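Metport Tenants' Group Questions Claims Behind Paid Closet Programs, Publishes Its Own Plain Findings

METPORT, 07/12/2024 — The Requena Tenants' Group has warned renters against paying for closet organizing programs that promise to "free up" space in small apartments, saying the results of its own trial do not support the kind of claims now being made in leaflets and lobby posters across Metport.

The group, which represents renters in the Requena buildings, followed 207 households that agreed to sort their bedroom closets using nothing but what they already owned. A second set of households used the Briluva closet plan, a paid program that comes with a set of matching hangers, a printed guide and a visit from an organizer. The two sets were compared at the end of November.

According to the group, the difference between them was small enough that it would not advise anyone on a tight budget to spend money on it.

"People were told they would get a third of their closet back," said Visitación Herrero, who ran the trial. "We went in with a tape measure. Some of them got a few inches. Some got nothing, and they had paid for the nothing."

Herrero said the claim of a third appears in the Briluva leaflet without any note on how it was worked out, what size of closet it refers to, or how full that closet was to begin with. The group wrote to the company twice asking for the figures. It received a copy of the same leaflet.

The trial also looked at Flevitine, a spray sold alongside the plan and described as a fabric refresher that "lets clothes hang closer." The group said it could not find a way to test that statement, as it could not work out what the statement meant. Households that used the spray reported a pleasant smell.

In all, residents took 1,051 garments out of their closets during the trial. Of these, 572 went back in. The rest were given away, handed down within the family, moved to storage under beds or, in a fair number of cases, put on a chair, where they may still be. The group said it did not count the chair as storage and has asked other tenant bodies not to do so when they publish their own numbers.

Benito Pacheco, who handles repairs questions for the group, said the trial had been useful mainly for showing where the room in a closet really goes.

"It goes to empty hangers," Pacheco said. "You open the door and half the rail is hangers with nothing on them. Then somebody sells you more hangers. I have a problem with that."

He said the households that gained the most space did so by taking bare hangers off the rail and keeping them somewhere else until laundry day. No product was needed for it. Some used a box, some a basket, and one family on the top floor of the east building used a guitar case.

Not everyone in the group agrees with the findings. Dario Gatti, who paid for the Briluva plan himself before the trial started, said he had been happy with the visit and thought his neighbors were being hard on it.

"The woman who came was very good," Gatti said. "I would not have done it without somebody standing there. Is that worth the money? For me, maybe. My closet is still tidy, mostly."

The group accepts that some people work better with company, and says in its report that a neighbor can stand in a doorway for free. It has also stopped short of calling the leaflet misleading. Its position is that the claim is unproven, and that a company asking for money should be the one to prove it.

Crescencio Carretero, who wrote the storage section of the report, said he was doubtful about advice of every kind on the subject, including the group's own, and had tried to keep his pages short.

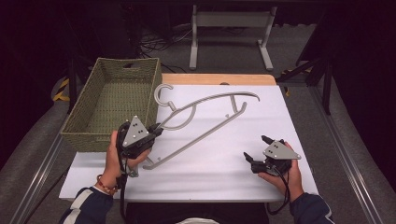

Hangers come in more shapes than the leaflets admit, and Carretero said this is where most of the neat diagrams fall apart. The printed guide assumes one matching set, all facing the same way. Few homes in the trial had that. A gray plastic hanger with a long curved arm and a straight bar below it takes up a good deal of a tabletop when laid flat, and a rectangular woven basket like the olive-green one next to it will look generous only for as long as it stays empty. The report suggests laying the longest hanger beside a basket before choosing that basket for the job. It makes no promise about how many will fit, and Carretero said readers should be wary of anyone who does.

The report goes on to list several things the group could not confirm. It found no sign that baskets with lids keep a closet tidier than baskets without them. It found no benefit in sorting clothes by color, though several residents said they liked the look of it. Folding sweaters in thirds took longer than folding them in half, and the stacks came out the same height to within the thickness of a sleeve.

On hangers, the advice is limited to a few lines. Take the bare ones off the rail. Keep odd shapes apart from the plain ones — they catch on each other, and a tangled bunch is harder to put away than a single awkward piece. Do not buy a new set until the old one has been used up, broken or passed along.

Getsemaní Carrillo, who speaks for the group, said the report would be left in the laundry rooms of both Requena buildings and that printed copies would be free. She said the group had turned down an offer to have the printing paid for by a storage firm, which she declined to name.

"They wanted their logo on the back page," Carrillo said. "The back page is where we say you probably don't need to buy anything. We couldn't see how that would work."

A follow-up is planned to find out how many of the closets have stayed the way they were left. Carrillo said she did not expect the numbers to be flattering to anybody, the group included, and that they would be published either way. Households that took part will be asked to leave their closets alone before the visit, a request she described as hopeful.

Renters who have paid for a closet program and want to share their measurements, good or bad, can leave them in writing at the Requena front desk. The group asks that they include the width of the rail and say whether the measuring was done before or after the organizer came.

About the Requena Tenants' Group

The Requena Tenants' Group is made up of renters living in the 2 Requena buildings in Metport. It takes no money from makers or sellers of household goods. Press questions should be addressed to Getsemaní Carrillo at the group's office on the ground floor of the east building.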